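Le marégraphe de Brurklow enregistrait la hauteur d'eau toutes les dix minutes depuis 757 mois. Dewanti Hartono avait vérifié le calcul en arrivant, parce que le chiffre figurait sur la plaque de la porte et qu'il fallait bien, chaque année, refaire la plaque.

Le poste se composait d'un puits de tranquillisation, d'un flotteur, d'un enregistreur à tambour et d'une armoire métallique où l'on rangeait les rouleaux. Une sonde à pression doublait le flotteur depuis la réforme du réseau. Les deux séries devaient coïncider à deux centimètres près. Elles coïncidaient, sauf en janvier.

L'écart était apparu dans la nuit du 11 au 12. À marée basse, le flotteur indiquait 40 centimètres de plus que la sonde. À marée haute, rien. Dewanti nota la valeur, purgea la crépine, contrôla le câble, nota de nouveau la valeur. Elle appela Bromen, où l'on centralisait les données.

– Dérive de la sonde, dit Bromen.

– Une dérive ne disparaît pas à marée haute.

– Envasement du puits, alors.

– J'ai descendu la perche. Le fond est à sa cote.

Bromen demanda un formulaire. Elle l'envoya le 14 janvier 2021, avec en annexe les relevés de Liem et de Damola, les deux postes voisins, qui ne montraient aucune anomalie. La case « cause présumée » était restée vide. Le logiciel refusa l'envoi. Elle y écrivit « indéterminée » et le logiciel accepta.
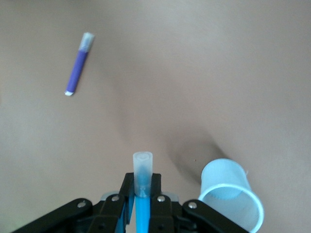 La méthode de dépouillement datait du premier titulaire. On étalait le rouleau sur la table, on reportait les pleines mers, puis les basses mers, et l'on traçait à la règle la droite des niveaux moyens. Chaque titulaire avait eu sa couleur, afin qu'on puisse attribuer les corrections sans consulter le registre. Dewanti avait pris le violet, un feutre mince à capuchon laiteux, le bleu, le vert et le rouge étant déjà dans les archives. Elle reporta les basses mers des trois dernières nuits. Les points s'alignaient sur une horizontale parfaite. Le flotteur ne descendait plus au-dessous d'une certaine cote : il se posait.

Il n'y avait pourtant rien dans le puits sur quoi se poser. Elle y fit descendre une lampe au bout d'une ligne graduée, à l'étale de basse mer. Le tube mesurait 70 centimètres de diamètre. Parois propres, quelques balanes, eau claire jusqu'à la crépine. Le flotteur était suspendu au-dessus de l'eau, câble mou, à l'arrêt. Elle poussa dessus avec la perche. Il résista, céda d'un doigt, remonta.

Elle ouvrit l'armoire et prit les rouleaux anciens. La recherche dura jusqu'au soir. Dix-huit ans plus tôt, même mois, même coefficient, on trouvait trois nuits de basses mers tronquées, corrigées en vert. Dix-huit ans avant, trois nuits encore, en rouge. La correction était chaque fois identique : on avait prolongé la courbe en pointillé, à l'endroit où elle aurait dû passer, et paraphé en marge. Le registre ne mentionnait ni panne ni visite. À la rubrique « observations », le titulaire au feutre vert avait écrit : « Attendre. »

Bromen rappela à vingt heures. Un technicien pouvait venir avec une sonde neuve, sous réserve de l'état de la piste.

– Ce n'est pas la sonde, dit Dewanti. Gardez-la pour Liem.

– Qu'est-ce que je mets dans le dossier ?

– Correction manuelle. Trois nuits.

Elle raccrocha et attendit la basse mer suivante, assise près du puits, le registre sur les genoux. À deux heures douze, le câble se tendit. Le tambour reprit sa descente, sans à-coup, et les deux séries se rejoignirent au centimètre.

Elle prolongea la courbe en pointillé, parapha dans la marge et remit le rouleau à sa place, entre le précédent et l'étui vide du suivant. Puis elle sortit relever le pluviomètre.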